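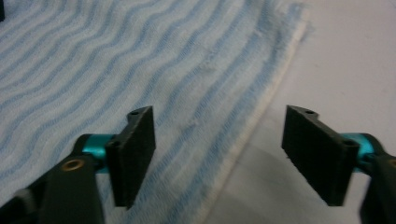
About Resel

Resel is a laundry and linen hire firm. We wash towels, sheets, tablecloths and napkins for small hotels, guest houses, salons and cafés, and we have done so long enough to be wary of most of what gets said in our trade, including some of the things we used to say ourselves.

An earlier version of this page promised "a fresher, softer, greener clean". Máté Szekeres, who took over the wash floor from his uncle, asked what it was fresher than. We had no answer, so the line came down. What follows has been read by the people who do the work, and they were told to cross out anything they couldn't back up. They crossed out quite a lot.

How we started

Ionuț Crăciun and Gert Sibiya met working nights for a much larger laundry. They left after a falling-out over rewash charges, which customers were paying for stains that should have come out the first time. Their first unit was the back half of a former bakery in Bridis, with 4 second-hand machines and a drain that flooded every October. We have since moved across the yard. The drain is now somebody else's.

We would like to say there was a grand plan. There was a loan, a van, and a guest house called Ambrosio that couldn't get its towels back in time for Saturday changeovers from anyone else. Ambrosio is still a customer. They have left us once, for a cheaper quote, and came back the following spring. We mention it because firms like ours love to talk about loyalty, and most of the time customers stay put for the simple fact that switching is a nuisance.

What we think about "hotel quality"

It means very little. We have been sold "hotel quality" towels that went thin at the hems within one season, and plain ones with no label worth reading that are still going round. Weight is a poor guide too. A heavy towel feels lovely in the shop, takes an age to dry and costs more to run, and plenty of guests don't care for it.

So before we buy a new line for hire, we put a small batch through 70 washes and look at it. Does the colour hold? Have the edges gone wavy? Does it still soak up water, or just push it about? Maxence Huet keeps the results in a ring binder, and any customer may come and read it. Few do. The binder includes the lines we bought in spite of a bad result, and whose idea that was.

Softener, scents and the word "eco"

We don't use softener on towels. It coats the loops and they stop drying people properly. Some salons ask for it anyway, and we'll do it if they insist, after we have had our say.

We don't add scent. Clean cotton smells of next to nothing, and a strong perfume makes us wonder what it is covering.

As for "eco", we wash at 40 where the load allows it and hotter where it doesn't. Kitchen cloths and anything from a treatment room go hotter. Washing other people's linen uses water, power and diesel, and we are not going to put a leaf on the van. We did try a washing additive from a supplier called Nurnik that was meant to cut our water use. We ran it for a whole winter and couldn't find the saving on the bill. It may work elsewhere.

Who we are

Ionuț handles the accounts and the complaints. Gert runs the vans and plans the rounds. Máté has the wash floor. Maxence does buying, testing and repairs. Timothée Leclerc looks after new customers, and has been known to talk them out of signing if their own machine would do the job for less.

What we can't promise

Fake tan, hair dye and old candle wax will sometimes beat us. We will tell you so and send the piece back marked, with no charge for the attempt. Things do go missing too, less often than they did, and we replace them like for like if you tell us before the next delivery. Anyone offering you a laundry that never loses a pillowcase has not been counting pillowcases.

Our smallest contract is 199 a month, collection included. If you need less than that, a good domestic machine and a long line will serve you better, and Timothée will say the same if you ring. The office is open from eight in the morning. The phone is often answered by whoever is nearest, so please give your name twice.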